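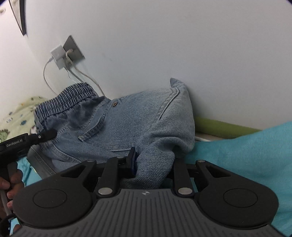 April 28, 2021. Dye bench, Brendalham

Back on the indigo after the gap. Vat 2 looked sulky first thing, greenish grey on top, hardly any flower. pH strip came up low so lime in, small spoon, lid back on, left alone till after tea. Better by then. Proper coppery skin and the liquid underneath a clear yellow-green. Should have checked it last night, my fault.

Vat 1 fine. Vat 3 is dead I think. Smells wrong, no colour on the test strip after a five minute dip, just a dirty beige. Feven wants to try more fructose and warm it up before we give in. OK but not past the end of the week.

Main job today was the cotton twill for the Tullau order. Scoured yesterday in soda ash, rinsed till the water ran clear, kept damp overnight in the lidded bin. Do NOT let it dry out again between scour and dip, the last lot dried at the folds and took the dye in stripes. Manee saved most of it by overdyeing but two lengths went in the rag bag.

Dips so far:
A lengths: three dips, two minutes each, air ten minutes between. Mid blue, even.
B lengths: five dips, same timings. Nice and deep but a bit coppery on the surface, wants a good long rinse before we judge it.
C lengths: one long dip, twelve minutes. Patchy. Getachew said it would be and it was. Short dips and more of them, write it on the wall.

Air bubbles are still the main nuisance. Lower the cloth in slowly, edge first, and squeeze below the surface on the way out. Ans was dropping it in from a height and whipping the vat up every time, have had a word. She's quick otherwise.

Rub test on last week's samples. Dry rub, white cotton, ten strokes: hardly a mark on the three dip cloth, faint blue on the five. Wet rub is worse, as you'd expect, five dip one came off quite strongly. Vinegar rinse made no differnce that I could see. A hot soapy wash afterwards did. So hot wash goes in as a standard step and the Tullau people will have to accept the shade drops a little. Jamila to tell them before we cut anything, they were fussy about shade last time and she has the approved swatch.

Elastic casings. Separate problem. On cloth that gets gathered after dyeing the high points of the ridges rub pale long before the rest does. Fine if you like that, the Priedītis shop does and asks for more of it, but Tullau want it flat and even. Options: dye after making up (elastic doesn't love the lime, went slack on the trial piece), or dye deeper and accept it. Or a drawstring. I'd go drawstring. Ask Jamila.

Thread: the polyester stays white in the vat, obviously, so any seam sewn beforehand shows up like chalk. Cotton thread from now on for anything going in whole. There's a 4,000 metre cone on the top shelf, label gone, burn tested it and it's cotton. Have written COTTON on it in marker. Please put it back there.

Stock
Indigo: 500 g left in the open tub, sealed tub untouched
Lime: plenty
Fructose: low, order
Soda ash: low-ish, order with it
pH strips: nearly out and the new ones from Mernora read different from the old, so don't mix them in the same log

Gloves, the long ones, both left hands have split. Right hands are fine which is maddening.

Rinse water. Pump on the rinse tank is slow again, took out a wad of lint the size of a mouse. The filter sock needs doing weekly, I'd been doing it monthly. Put it on the board under Getachew, he said he dosn't mind.

Tomorrow: rinse and hot wash A and B, dry in the shade not on the radiator. Strips from vat 2 first thing, before anyone stirs. Redip C if the patches look recoverable, else overdye dark. Feven on vat 3. I'll cut the drawstring channel sample once Jamila's heard back about the shade.

Bigger vat still promised for June. Need to measure the doorway.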